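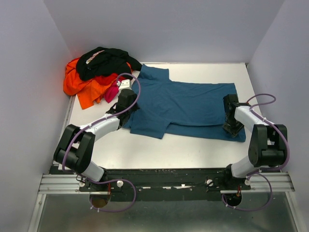

Blue T-shirt laid sideways on the table, unfolded clothes in the back left corner.

Folding bench: notes and gallery
Page kept by Eimear Keogh

Lutham is the working name for the folding bench and the small routine that goes with it. The page covers flat folding of short-sleeved tops on a plain white surface, from the mixed pile through to the shelf. Knitwear, shirts with collars and anything that has to hang are dealt with on the Langlois page and are not repeated here.

The gallery is short at present. Captions are kept to a line or two, and the working notes follow for anyone who wants the method in full. Earlier entries were removed in December, when the shelf spacing changed and the old fold sizes no longer applied.

Notes to the first picture

Garment: short-sleeved T-shirt, plain muted teal-blue. Shoulder end to the left, bottom hem to the right, one sleeve towards the back wall and the other towards the near edge.

Surface: white, rectangular, with bare table left behind, in front of and to the right of the shirt.

State of the cloth: shallow wrinkles across the chest between the sleeves. Along the near side of the body the upper layer is pulled back and a long strip of the lower layer shows. The two layers need to be brought level before any fold is made.

Pile: black on top, orange, red and magenta-pink below and to the sides. A small pale pinkish patterned patch shows in the upper part of the black cloth.

Table layout

The pile goes in a back corner and stays there. Garments are drawn from it one at a time, top piece first, and nothing is put back on it once it has been opened out. If a sleeve of the working garment reaches as far as the pile, move the garment and leave the pile alone. Pulling the pile about tends to drag two or three pieces out together.

The sideways lay is the standard one for this bench. It gives access to the whole length of the body from the near edge, and both side seams can be reached without turning the cloth. The upright lay, with the collar at the back, is better on a deep table but leaves the shoulders at a stretch on this one.

A usable width of 800 mm is enough for most adult sizes. Larger tops can be done on the same width if the sleeves are turned in early.

Levelling the layers

Most poor folds on a T-shirt start here. When the front and back layers are out of line, the first fold fixes the error in place and each later fold makes it thicker on one side. The finished piece then leans in the stack.

Take the upper layer at the hem corner and at a point near the sleeve. Lift it clear of the lower layer and lay it down again with its edge over the edge beneath. Do not slide it. Sliding carries the lower layer along and the strip simply reappears further up - usually at the armhole, where it is harder to correct.

Once the side edges agree, check the hem. A hem that is out by a finger's width can be left. Anything more should be drawn level from the middle of the hem outwards.

Wrinkles across the chest are smoothed last, with a flat hand, from the centre line towards each sleeve. Light creasing does not affect the fold and can be ignored on everyday cotton. Pressing is outside the scope of this page.

Fold sequence

The Clilia fold is used for all plain tops. The name comes from the card set that the sequence was first copied from, and there is nothing unusual in it.

Near side in to the centre line, sleeve turned back on itself.
Far side in to meet it, sleeve turned back in the same way.
Hem end up to just short of the collar.
Folded end over once more, to finish as a block.

There are 4 folds, and the sleeves are counted with the sides. The Grandesier version adds a tuck at the hem so that the block holds together when it is picked up. It suits drawers and travel bags. On an open shelf the tuck only adds bulk at one end, and it has been dropped from the routine.

Stacking

Finished blocks go on the shelf with the rounded fold facing out. A stack of 6 is the limit for the current spacing. Above that the lower blocks spread and the top one has to be pushed in, which undoes the levelling.

Colours are separated at the shelf, never at the pile. Sorting the pile first means handling every piece twice, and a mixed heap of black, orange, red and pink is no slower to work through than one of a single colour.

Keep patterned pieces at the top of their stack if they are otherwise hard to tell from plain ones.

Record keeping

The log takes one line for each session: number of tops folded, number refolded, and any garment set aside. The usual Sunday load is 14 tops. Refolds are entered against the step that caused them, and layer levelling accounts for more entries than the other steps put together.

Related pages: Langlois (collars and hanging items), Clilia fold card, shelf spacing table.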